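Engine loses rpm after half an hour at cruise, fine again after a rest. Fuel restriction or air?
Boating Help > Inboard Diesel > Fuel Systems

tern_harbor

The boat is a Clakusura trawler with a single Amato four-cylinder diesel, naturally aspirated, mechanical injection pump, mechanical lift pump on the engine. Hours on the meter are 3,857. One aluminum fuel tank, 62 gallons, under the aft deck. The boat came to me with very little paperwork, so the age of most of the fuel hose is unknown.

Symptoms are as follows. Cold start is normal and idle is steady. At low speed in the channel it will run all day. When I bring it up to cruise it holds the set rpm for more than 30 minutes, then begins to sag. It first loses a little, recovers, then sags further until it will only hold a fast idle. If I shut down, wait a while and restart, it goes back to cruise as if nothing had happened and repeats the cycle, usually sooner than the first time. Coolant temperature and oil pressure stay where they always are. Exhaust smoke does not change that I can see, and there is no extra vibration.
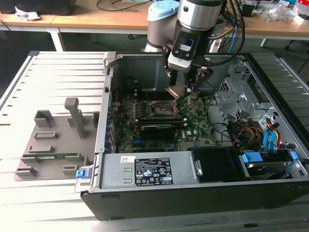
The primary filter is a spin-on separator with a clear bowl, mounted on the engine room bulkhead a little above the top of the tank. I replaced the element in November with a 10 micron because that was what the chandlery in Misevville had in stock. The secondary on the engine was replaced at the same time and I bled the system at the bleed screw on the secondary until it ran clear. The bowl has shown a few dark specks and no water. I have opened the fuel fill cap during one of these episodes and did not notice any rush of air, but I was in a hurry and would not swear to it.

What I would like to know:

Is a 10 micron primary too fine for this arrangement? Some of the manuals I have read for similar engines call for 30 in the primary and leave the fine filtration to the secondary.

Would an air leak on the suction side behave this way, or would it show up at idle as well?

Is there a way to separate the two before I start replacing parts at random? The lift pump is awkward to reach and I would like to leave it for last.

Three replies

keelson_r

You can separate them fairly cheaply. Fit a vacuum gauge on the outlet side of the primary filter, between the filter and the lift pump. Many filter heads have a plugged port for this. If yours does not, a tee in the line will do, as long as every joint is sealed properly, otherwise you have added a new air leak to the problem you were trying to find.

Run the boat at cruise and write down the reading when the engine is healthy, then again when it begins to sag. A reading that climbs steadily as the rpm falls means a restriction somewhere between the tank and the gauge. A reading that stays low while the engine starves means the pump is not pulling, either because it is worn or because it is pulling air. Those are different repairs and the gauge will keep you out of the wrong one.

To check for air, put a short length of clear fuel-rated hose in the line just ahead of the lift pump for the test only. Do not leave it there afterward. Engine room hose should be the fire-rated marine type, and clear hose is not. Bubbles moving through the clear section at cruise with low vacuum point to a loose fitting, a hardened hose end or a bad filter gasket. Double gaskets are common on spin-on filters. The old one stays stuck to the head, the new one goes on top of it, and it seals well enough at idle and leaks under suction. Take the filter off and look.

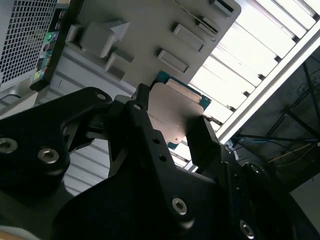 On the question of timing, the way yours behaves fits a restriction better than it fits air. Debris in the tank is drawn toward the pickup tube while fuel flow is high. It builds up on the pickup screen, or at the first elbow, and the flow drops. When you shut down, the suction goes away and the debris falls off again, so the restart looks normal. Low speed does not draw enough to hold it in place. The second episode comes sooner because the tank has been stirred up in the meantime.

A filter element that is loaded does not clear itself like that. It will be bad at cruise and will stay bad at cruise until you change it, though you may still get by at low speed.

The vent is the other thing that takes time to show up. If it is blocked, the tank pulls down slowly as fuel is used and recovers when you sit. Spiders and salt both do it. Your test with the fill cap was the right test, but do it again with the engine sagging and someone at the helm. If rpm comes back within a minute or so of opening the cap, clear the vent hose and fitting from end to end. Sagging vent hoses that hold a slug of fuel in the low spot will also do this, mainly after a full fill-up.

Order I would work in:

Fill cap test, repeated with more care.
Spin off the primary and check for a second gasket.
Vacuum gauge and clear hose together, one run.
Pull the pickup tube and look at the screen.
Lift pump last, as you said.

If there is a fine screen on the bottom of the pickup tube, I would take it off and leave it off. You have a filter on the bulkhead where you can reach it, and a screen at the bottom of a tank is a filter you can't reach.

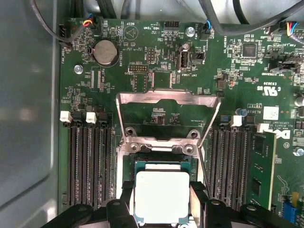 Pierina Mazza

I agree with most of that and would add a few points on the element, which was the first thing asked.

A 10 micron primary is finer than it needs to be when the secondary on the engine is doing its job, but it will not cause this by itself when it is new and clean and the housing is sized for the engine. It will load faster. With a dirty tank it may load very fast, and you will be changing it when a 30 would still be passing fuel. I use 30 in the primary and whatever the engine maker specifies in the secondary, and carry spares of both. Check your engine manual before copying me. Some injection systems are fussier than yours.

Add up the return flow too. A diesel draws more fuel than it burns and sends the rest back to the tank, and the primary has to pass all of it. People size the housing by fuel burned per hour and end up a size too small. The flow rating should be on the label or in the filter maker's chart.

Look at the hose as well. Old rubber fuel hose can delaminate inside. The outer cover looks fine and the liner folds in under suction, then relaxes when the engine stops. It gives the same symptoms as debris at the pickup and the same gauge reading. I had this on a boat I kept at Pronddale and pulled the pickup tube twice before I replaced the hose. If yours has no readable date or type marking, replace the full run from the tank to the lift pump and stop guessing about it.

One way to narrow it down with the gauge already fitted is to run the engine from a clean portable diesel can, with new hose teed in ahead of the primary. Send the return line back to the same can, or it will empty faster than you expect and overfill the main tank if that is full. Secure the can and stay with it. Run at cruise, in gear, tied up with doubled lines if your dock allows it. If it holds rpm well past the usual point, the fault is upstream of the primary: hose, pickup, shutoff valve or vent. If it still sags, look at the filters, the gaskets and the pump.

The shutoff valve at the tank should be checked by hand. A lever that points to open does not prove the valve behind it is open.

bilgewater

had the same thing, was the filter. change the filter again and put some additive in the tank. mine was good after that for the whole season

tern_harbor

Thanks. The fill cap test made no difference this time, with a helper at the helm, so I am treating the vent as clear. There was only one gasket on the primary. The hose from the tank has no marking I can read anywhere along it. I have ordered a gauge and enough new hose for the full run and will pull the pickup tube while the old hose is off. Will post the vacuum readings before and after.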